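Passide Grasp
Perception and grasp planning for tabletop and household arms

Passide Grasp takes camera input, works out where a part can be held, and hands a finished trajectory to your arm controller. It runs on a workstation next to the robot or against a simulated arm in Grivholm, our scene builder. The session below is a Grivholm couch scene with a simulated Franka Emika arm and a two-finger gripper.

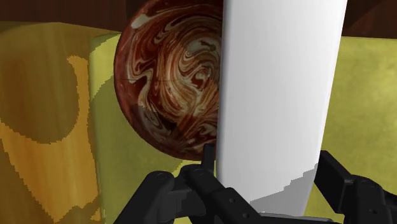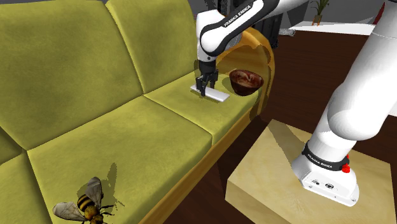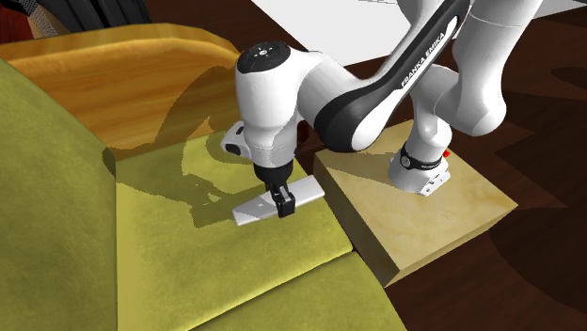
What the planner does

Grasp candidates are scored from the wrist view and checked again from the fixed views before the fingers close. Upholstery, curved armrests and neighboring objects all go into the collision model. Thin parts lying flat on a soft surface get their own approach setting, with a steeper descent and a lower closing force.

Scene variation

Grivholm swaps textures, lighting and clutter between runs. The standard library has 361 objects, including bowls, blocks, plants and a few oversized insects. You can import your own meshes – closed surfaces only.

Included in the license

Passide Grasp planner and command line tools
Grivholm scene builder, with 100 starter scenes
Butt, the log viewer, for stepping through a run next to its camera views
Seven seats, floating

Requirements

Linux workstation with a discrete graphics card. The planner will run without one, but scene rendering will not. The Studetti bridge is needed for live arms and is sold separately.

Run limits

The base license covers 3,000 simulated episodes per month. Unused episodes do not carry over. Replays in Butt are not counted.

Known issues in this release

Textures on imported meshes may show blocky edges at close range in the wrist view. This does not affect scoring.
Changing the gripper model during a session requires a restart of the planner.

Updates

The next release is planned for January. Licenses under maintenance receive it at no charge.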